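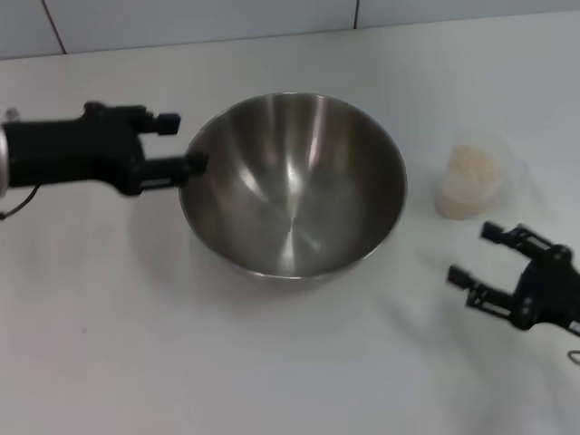
ハンゲートの精米所見学に行ってきました

2024年3月26日 文・サティシュ・ジョシ

ハンゲート(Hungate)の精米所が年に一度だけ中を見せてくれる日、ついに行けました! 去年の8月に申し込みの話を聞いてから、ずっと楽しみにしていたんです。

駅からは路線バスで14分。門をくぐると、もう糠の甘い匂いがします。案内役のギリシュ・バンサルさんはとにかく米の話が止まらない方で、玄米の受け入れから石抜き、精米、選別まで、予定の時間を大幅に過ぎて説明してくれました(こちらは大歓迎)。

いちばん興奮したのは色彩選別機です。滝のように落ちる米粒から、色のついた粒だけを空気でパッとはじき飛ばす。速すぎて目では追えません。音は小雨がトタン屋根を叩くような感じで、ずっと聞いていられます。

見学のあとは試食。搗き方を変えた3種類の炊きたてを食べ比べて、私は断然、七分搗き派になりました。噛むほど香ばしくて、塩だけで何杯でもいけそう。隣の席のご夫婦は白米がいいと譲らず、そこから米の研ぎ方の話で盛り上がりました。最初の水はすぐ捨てる、という点だけは全員一致です。

売店では「カティヤール」という長粒の袋を買いました。週末はこれでピラフを作ります。次回の申し込みは8月からだそうです。

いいね 793 コメント 14

関連記事
・ウェランブリッジの朝市を歩く
・シンドウの味噌蔵で仕込み体験
・土鍋ごはん、火加減の覚え書き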